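Skovberg by-election: did anyone else watch the candidates' debate?

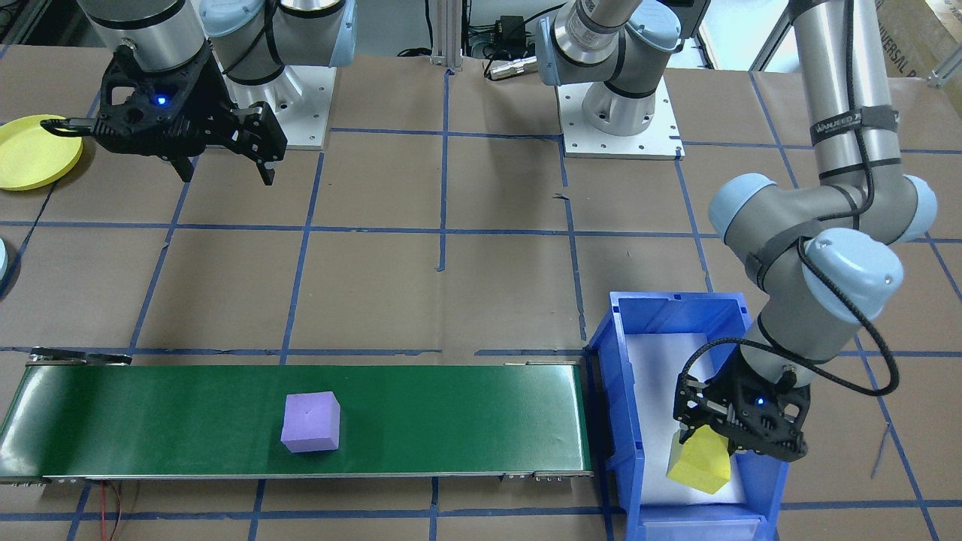
3 min read · 5 replies

wattlebird_jen
3/31/23
Okay, I sat through all of it, so you're getting my thoughts whether you like it or not! I went in leaning towards Hedegaard and came out less sure. She was good on the bus cuts but when the moderator asked where the money for the Brirkar link was coming from, she just went back to her opening statement (nearly word for word, I reckon). Hjaltadóttir had the better night for mine.

tomo_1617
Couldn't disagree more, Jen. Asger Hjaltadóttir talks well but she's been on every side of the rates question since she was on council. Vibeke Hedegaard at least put a number on it, 200 bucks off per household. You can argue with a number.

old_mate_kev
You can argue with it because it doesn't add up mate. Did she say per year or over the term? I rewound it twice and still couldn't tell.

wattlebird_jen
Over the term! I'm sure of it. My neighbour heard it as per year though, so who knows.

tomo_1617
It's per year. It's on the flyer that came in the letterbox, second page, under the bit about Nivgate pool. I'll dig it out of the recycling tonight if nobody beats me to it.

saltbush
Can I whinge about the format for a sec? Sarmiento got 20 minutes less airtime than the other two by my reckoning. I know he's an independent and probably won't get his deposit back, but he was the only one who'd read the planning report. The question about flood levels on the east side went straight past the other two and then they cut to the break while he was halfway through his answer. Pretty poor form from the organisers.

old_mate_kev
Agree on the break. Don't agree that he was any good. He spent ages on preferential voting and my wife went off to put the kettle on.

wattlebird_jen
Haha fair. I quite liked that part, but I've handed out how-to-vote cards in the rain so I'm not a normal person.

tomo_1617
Found the flyer. It says "$200 a year, every year". Bit of tea on it but perfectly readable. Kev, I'll take that apology whenever you're ready. Also, pre-poll at Nivgate hall shuts at 5, not 6 like last time, so don't leave it till after work.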